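3.2 What people told us about cooking for one

I went into the Merside interviews expecting to hear a lot about money. We did hear about it, but what came up far more was leftovers. Of the 746 people who filled in a food diary, most of those living alone cooked a full-size meal and then ate it again, sometimes for 4 days running – I do the same with chilli, so I can't judge.

Peppers were a sore point. They're sold in threes at the Bestwood shops, and the last one tends to go soft at the back of the fridge. 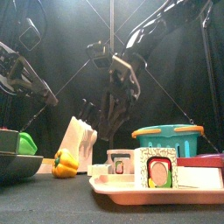
Figure 2. Pepper, pan and board.

The Nadside diaries read differently. People there shop on foot and buy less at a time, so the waste column is often blank. I'd be careful with that, though – a blank might only mean somebody got bored of writing things down by December. We rang 90 of them back to check, and I'll come to those calls in section 3.3.

Related items
Shared kitchens in Bestwood: a follow-up
The Modise food diary, notes for users
Who eats breakfast in Nadside?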